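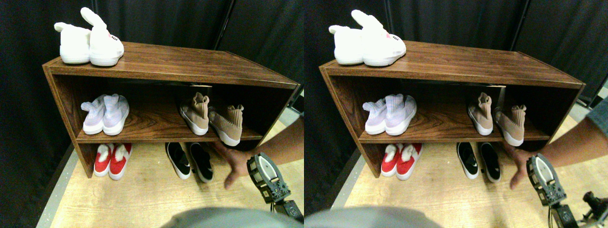
Hi all at Brikex! It's June already, so you're due an update on the Jedodton shoe project, and I have plenty to tell you.

First the good part: the racks are in, and I love them. We went with the low ones in dark wood-grain, open at the front, flat on top, one shelf inside and a free space underneath at floor level. I know the plan you signed off on had doors. I changed my mind after trying a cabinet with doors at home, where every shoe ended up in front of it (mine included). With an open rack you can slide a pair in with one hand while the other one is full of groceries.

## Where the shoes go

We've sorted 473 pairs so far and 422 of them have a regular spot. The rest are mostly winter boots, which are too tall for the shelf and are sitting in bags until I work something out.

The system is pretty loose. Slippers go on top, fluffy ones included, bunny ears and all. Light sneakers go on the shelf, and slip-ons go on the floor underneath, because people kick those off and shove them in with a foot anyway. Toes to the front if you can manage it! I tried heels to the front for a while and couldn't tell one black pair from the next.

The shelf is a bit of a squeeze for longer shoes. Set one down at an angle and it hangs over the front, then somebody's coat catches it and down it goes. I've asked Mkhize for a price on a deeper shelf and will pass it on when I get it.

## Knits

Knit things are taking much more time than I budgeted for. Leather you wipe and put away, done. Anything with soft ribbing flops, folds over on itself and rolls at the edge, and then it stays that way if you leave it squashed for a month. I've been opening out the folds before anything goes away for the season, and it's slow, fiddly work.

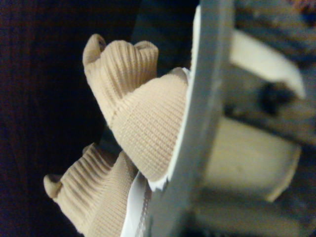
Plekard wrote back after my last note that ribbed knit should never be stored folded at all, and that a bit of crumpled tissue inside each collar would save me most of the straightening. They also thought the pale colors should stay off the floor level, and I'd have to agree with that one.

So tissue is going on the shopping list. We have $343 left in the supplies line, plenty for tissue and for the felt pads I forgot to order (the light floors scratch if you so much as look at them).

## Next up

- Find a home for the boots
- Five more racks to put together
- Labels, maybe, if I can find some that don't peel

Could you let me know whether the deeper shelf can come out of this year's money? I'd like to order before the summer closing.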